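Last updated: March 13, 2023

Unit 6 handout: Reading a vendor offer (the Ciralent hand package)

This handout goes with the second half of the unit on buying automation. Bring it to class with your marked-up copy of the offer. We will spend most of the session on pages two and three of the offer, where the claims are, and very little on the cover letter.

1. What is being sold

The Ciralent package is sold by a reseller called Iltent. It has three parts: a gripping hand that mounts on an arm you already own, a setup service, and a year of access to Pastex, the software that records jobs and plays them back. The arm is not included. Several of you missed this in the homework, and I don't blame you. The offer says "complete handling solution" on the first page and mentions the arm in a note under the price table.

Read the note first, always. Then read the price table, then the warranty. Leave the first page for last.

2. The claim

The headline number is a 400-cycle demonstration in which the hand is said to have opened and closed on tabletop items "without operator attention." Three things are missing from that sentence.

First, what counts as a cycle. If the hand closes on nothing and opens again, has it done a cycle? By the definition in the back of the offer, it has. So the 400 is a figure for the motor and the linkage. It says very little about picking things up.

Second, which items. The offer lists "household and light laboratory goods" and stops there. A box with flat sides is an easy pick. A knob on the front of an appliance is a different job, and turning it is a different job again.

Third, what "attention" means. A person who stands two steps away and watches is paying attention, even if that person never touches anything. Look for people near the work table in any vendor material and ask what they are being paid to do there. They may be doing nothing at all for the robot. You still have to ask. 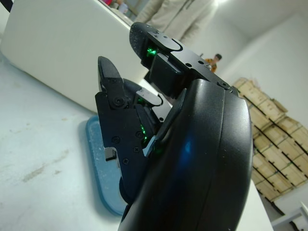

Does the package include any training for the people who will work next to the hand?
The offer covers one half-day visit from Iltent, limited to the staff who will run Pastex, and anyone else has to be trained by you or at extra cost.

Note how that answer reads once you put a price on it. In the homework most of you left training out of your cost sheet completely. If three shifts share the bench, one half-day visit does not cover them - and the second visit is billed at the call-out rate.

3. What we can check ourselves

You do not need a test lab to find weak spots in an offer like this one. You need the parts list, a ruler and some patience. Work through these points with your group.

Fasteners. The fingers are built from small plates and links held with screws. Find out whether those screws are standard sizes and whether you are allowed to tighten them. The warranty says that opening the "finger assembly" voids coverage. It does not say whether tightening an outside screw counts as opening. I wrote to ask and got back a copy of the same paragraph.

Indicator lights. The fingers carry small green lights. The manual calls green "ready." Ready for what? A light that means "power is on" and a light that means "this joint has passed its self-check" are very different pieces of information, and the manual uses the one word for both. Until someone settles it in writing, treat green as "power is on" and nothing more.

Reach. The housing is large next to the fingers. This matters when the target sits close to a wall or a second appliance. Measure the widest part of the housing, then measure the gap on your own bench. The drawings in the offer show the hand over a bare table with nothing beside it. Few benches look like that.

Surface. Plain worktops pick up smudges and streaks. If the software depends on seeing the table, ask how it copes with a surface that has been used all week. "Normal conditions" is the phrase in the offer. Cross it out and write down what normal is where you work.

4. The trial log

Iltent supplied a log from a pilot at a customer site in December. It lists 51 attempts at a front-panel task on a small appliance. The summary page counts 47 as complete. That sounds good until you go down the column marked "notes," where 13 of the completed attempts carry the word "assist."

The log never defines assist. It could be a nudge to the appliance, a restart of the software, or a person finishing the job. If you take the strictest view and drop every assisted attempt, you are left with 34 out of 51, or two out of three. I would not say that is the right figure. I would say the buyer is owed an explanation before anyone signs.

When you read a log, keep apart three events that vendors like to run together: getting to the object, touching the object, and doing something useful with it. A fingertip resting on a panel tells you about the second one only. 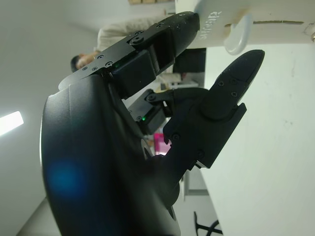 Figure 2. Hand at close range, fingertip on the white object at upper right.

5. Comparing with no purchase

Every cost sheet in this course needs a row for buying nothing. For this task the row is simple: the wage cost of the minutes a person now spends on it. Several groups found that the Ciralent package never caught up with that row inside the warranty year. One group found that it did, but only by assuming the summary figure in section 4 and no second training visit. Both assumptions have to be stated on the sheet.

Pastex renews yearly, and the renewal price is "to be confirmed." A recorded job cannot be exported. Put those two facts side by side before you fill in year two.

6. For next session

Write one page to Iltent, as the buyer. Ask for the definition of a cycle, the definition of an assist, the meaning of the green light, and the renewal price. Keep it polite and short. Do not accept a phone call as a reply.

Contact: course office, room and hours on the syllabus | Copyright 2023, course staff | Back to top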